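先在虚拟厨房里走一遍
——家务机器人仿真训练服务“Plurkum”评介

产业观察

过去几年，家务机器人的研发重心逐渐由机械本体转向训练环境。一台样机能否在陌生住宅中找到冰箱、通过房门、绕开障碍，很大程度上取决于它此前见过多少不同的房间。实体样板间造价高昂，改动一面墙往往需要停工数日，仿真场景因此成为多数研发团队的首选。Zonen公司推出的Plurkum服务，即面向这一需求。

Plurkum是一项按席位订阅的在线服务，由场景库、任务编辑器和评测报告三个部分组成。用户将自有机器人的模型文件上传后，可在场景库中选取住宅，指定起点与目标，由系统批量运行并返回记录。标准版提供500套住宅场景，覆盖厨房、走廊、卧室、储物间等空间类型，每套场景均可更换地面颜色、墙面图案及门的开合状态。本刊编辑部以标准版席位进行了为期五周的试用，试用机型为一款轮式底盘、带升降立柱的移动操作平台，评测任务以室内导航和目标识别为主。

部署与上手

服务的部署过程较为规范。账户开通后，管理员须先完成模型校验，系统将逐项检查关节限位、碰撞体和相机参数。试用机型首次校验未能通过，原因是立柱的碰撞体与底盘存在重叠。报告对该问题的定位准确，并附有修改建议，编辑部依此调整后，第二次提交即获通过。

任务编辑器采用表单式界面，不要求使用者具备编程基础。需要更细致控制的团队，可通过接口以脚本方式下达任务。两种方式生成的任务文件格式一致，可以互相导入，便于研究人员与测试人员分工协作。中文界面的译文总体通顺，惟部分术语前后不一，同一参数在编辑器中称“视角俯仰”，在报告中则称“相机倾角”，初次使用者容易误认为是两项设置。

场景质量

场景库的风格偏于简洁。住宅的布局合理，房间之间的连通关系清楚，门、家电与墙体的比例没有明显失调。以编辑部使用较多的一套厨房为例，冰箱门面上的取水取冰装置、深灰色长条把手均有单独建模，敞开的房门两侧也各有把手，足以支持识别类任务的评测。

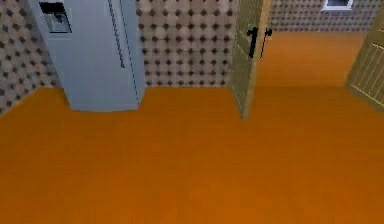 Plurkum场景库中的一处厨房：橙色地面向敞开的房门外延伸，左侧为带取水取冰装置的冰箱。

材质表现则有提升余地。墙面图案在近处观察时略显模糊，把手等细小部件的边缘可见锯齿，地面上的条纹和斑块也缺乏清晰的纹理细节。对于以几何信息为主的导航算法，上述问题影响有限；对于依赖彩色图像的识别算法，则可能拉大仿真与实景之间的差距。

Zonen公司场景部负责人Seo-ah Yoo在答复本刊询问时表示，标准版的贴图分辨率是有意控制的结果。“多数客户需要在一夜之间运行大量任务，他们首先关心吞吐量。若把每一面墙都做到展示级别，运算成本会成倍上升，训练效果却未必同步改善。”她同时表示，高精度材质包正在内部测试，将作为选购项目提供，价格尚未确定。

编辑部认为，这一取舍有其道理，但厂商应在产品说明中写明各版本的贴图规格，以便采购单位事先判断。目前的说明文档仅列出场景数量和房间类型，对材质精度未作交代。

任务运行

试用期间，编辑部设置了两类基本任务。第一类为“寻物”，要求平台从任意房间出发，行至冰箱前方并停在可操作距离内。第二类为“过门”，要求平台穿过开启的房门进入相邻空间，过程中不得触碰门扇与把手。

寻物任务的完成情况较为稳定。失败记录多集中于起点位于狭长走廊的场景，平台在转角处反复调整朝向，直至超时。过门任务的难度明显更高。门扇向房间内侧打开时，可通行的区域随之改变，突出的把手又使实际净宽小于地图上标示的宽度。试用机型沿用二维地图规划路线，在首轮测试中多次与把手发生碰撞；改用三维占据信息后，碰撞次数显著下降。

这一结果说明，场景中看似次要的小部件对评测结论有实质影响。Plurkum将门把手纳入碰撞计算，是其较同类服务更为严谨之处。编辑部同期参考的另一项服务Brorka，房门仅以平板表示，同一算法在其中的过门成绩明显偏高，难以据此推断实机表现。

Manaia Whitcombe长期从事服务机器人的验收测试，应本刊之邀审阅了全部运行记录。她指出，俯视角度较大时，冰箱等高大家电往往只有下半部分进入视野，识别模型若仅以完整外观训练，容易出现漏检。她建议用户在编辑器中主动加入不同高度和倾角的相机设置，并将结果分组统计，避免以单一平均值掩盖问题。

评测报告

每批任务结束后，系统自动生成评测报告，内容包括成功率、用时、碰撞位置与轨迹回放。报告共设13项指标，用户可自行选择纳入总评的项目并调整权重。碰撞位置以部件为单位列出，能够区分门扇、把手和墙体，对排查问题颇有帮助。

回放功能的流畅程度令人满意，拖动时间轴时几乎没有延迟。不足之处在于，报告只能导出为固定版式的文档，原始数据须另行申请，审批通常需要一个工作日。编辑部于星期一上午提交的申请，次日方获批准。对于需要频繁比对数据的研究团队，此项流程宜予简化。

服务与支持

技术支持以工单形式提供，标准版不含电话服务。试用期间编辑部共提交五份工单，均得到有效答复，其中涉及场景错误的一份由工程师Dong-geon Yang直接跟进：某套住宅的储物间门扇在关闭状态下与墙体相交，致使平台误判为障碍。该场景随后在例行更新中得到修正，更新说明亦如实记载了修改内容。

数据安全方面，服务条款规定用户上传的机器人模型归用户所有，Zonen公司不得用于其他目的。账户注销后，模型文件与任务记录一并删除。条款未说明备份数据的保留期限，采购单位在签约前宜要求书面确认。

适用范围

综合试用情况，Plurkum适合处于算法验证阶段、需要在大量不同布局中进行比较测试的团队。其场景结构可靠，碰撞模型细致，任务与报告衔接顺畅。以视觉识别为主要研究方向的单位，建议待高精度材质包发布后再作评估，或以自有实拍数据加以补充。

Yoon研究所的Bok-nam Seo自去年起在课题中使用该服务。据其介绍，所内的做法是先以仿真筛选算法版本，表现稳定者再进入实体样板间复测，两个阶段采用同一套任务定义，以保证结果可以对照。负责样板间管理的Widad Smadi补充说，实体测试的排期因此较以往宽松，以前需要提前一个月预约的时段，现在通常可在当周安排。

Zonen公司表示，下一版场景库计划于十二月上线，届时将增加带台阶和坡道的住宅类型，并开放门扇阻尼参数的调整。现有标准版用户可免费升级，原有任务文件无须修改即可继续使用。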